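Soy Sauce and Dark Sauces, by the Bottle

I started this page because I kept getting the same three emails. Which one do I cook with, which one goes on the table, and does it matter that the label is in Chinese? So I'm going to put everything I tell people in one place, and if you still have a question after that, write to me anyway, I like the company.

We're a small shop in Barkuvton and we carry 12 dark sauces at the moment (it was more last April, but two of them weren't moving and I ended up eating them myself). Every one of them comes in a bottle, and I've got opinions about all of the bottles. A sauce can be wonderful and still drive you nuts if the top glugs half a cup into your pan when you wanted a teaspoon.

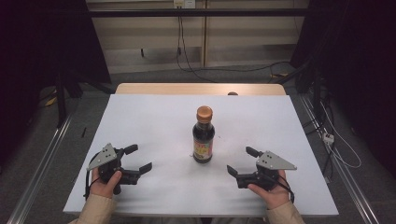
Pantry > Sauces > Glass bottles

I love a narrow neck on a glass bottle, especially with a screw cap in a nice coppery orange like this one. You can find it in a crowded cupboard by the cap alone! Dark sauces all look nearly black through glass, so don't try to judge the flavor by holding the bottle up to the window. I did that for years and learned nothing.

If you're new to all this, the words "light" and "dark" trip everybody up. Light soy sauce is thinner and saltier, and it's the one I reach for when I'm seasoning. Dark soy sauce is thicker and a little sweet and it's mostly there for color, so go easy, a spoonful will turn a whole pot of pork belly brown. Neither word has anything to do with calories or salt content. Genowefa Zieliński, who packs our orders, put a sticky note about that next to the phone and it has saved us both a lot of breath.

How I store them: glass bottle, cap on tight, away from the stove. Once it's open I keep mine in the fridge door. Some people leave soy sauce out and go through it fast enough that it's fine, and if you cook for five people every night you're probably one of them. I cook for two. Wipe the neck before you close it or the cap will glue itself on with dried sauce, and then you're running it under the hot tap at dinner time, muttering.

Pouring: tip slowly, and keep the bottle over a spoon the first few times until you know how it behaves. The narrow ones pour in a thin stream if you don't rush. If you want a proper drip spout for the table, we have the little Coltosau pourer sets, 2 to a pack, and they push into most narrow necks. They won't fit a wide mouth, please measure first. I take them back if they don't fit but the postage is on you.

Now, labels. A lot of our regulars don't read Chinese and neither did I when I started (I still read it slowly, and mostly food words). You really only need a handful to shop with confidence. The one to learn first is 大豆, soybean, and right behind it 黄豆, yellow soybean. 酿造 means brewed, so if you see it with the beans you're looking at a sauce that's sold as brewed from them. 优选 is along the lines of "selected" or "choice", and I'd treat it the way you'd treat "premium" on a jar of peanut butter.
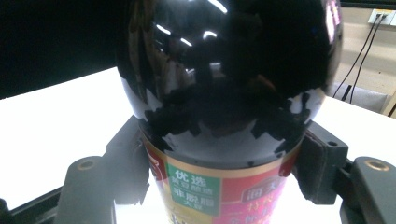 Green panel on the red label, reading 优选 / 黄豆酿造 / 非脱脂 / 大豆

The words people ask me about most are 非脱脂, meaning "not defatted". Plenty of soy sauce is made with beans that have already had the oil pressed out of them, and there's nothing wrong with that, I cook with it too. Whole beans that still have their oil tend to give you something rounder, to my taste anyway. Try a little of each on plain rice and see if you can tell. My sister can't and she's perfectly happy.

I'm also a sucker for a big glossy black cap like that one, it looks so smart on the table. It does show every fingerprint, so keep a cloth handy if you're fussy.

Shipping and packing

Each glass bottle goes in its own cardboard sleeve, cap up, with a twist of paper around the neck. The sleeves are from Ristić and they're the only ones I've used that don't go soggy if the van has a damp floor. We ship every Friday, so order by noon on the day if you want yours on the truck. Mixed boxes are fine, just tell me in the notes which ones you want and I'll make it work.

More than 119 of you are on the restock list now, thank you! If you'd like to join, put "restock" in the subject line and tell me which sauce you're after.

Swaps and questions

If a bottle turns up leaking, keep the box and send me a photo the same day. Sauces that have been opened can't come back. For restaurant quantities talk to Nataša Kneževič, she handles the Rovano trade counter and knows the case prices by heart.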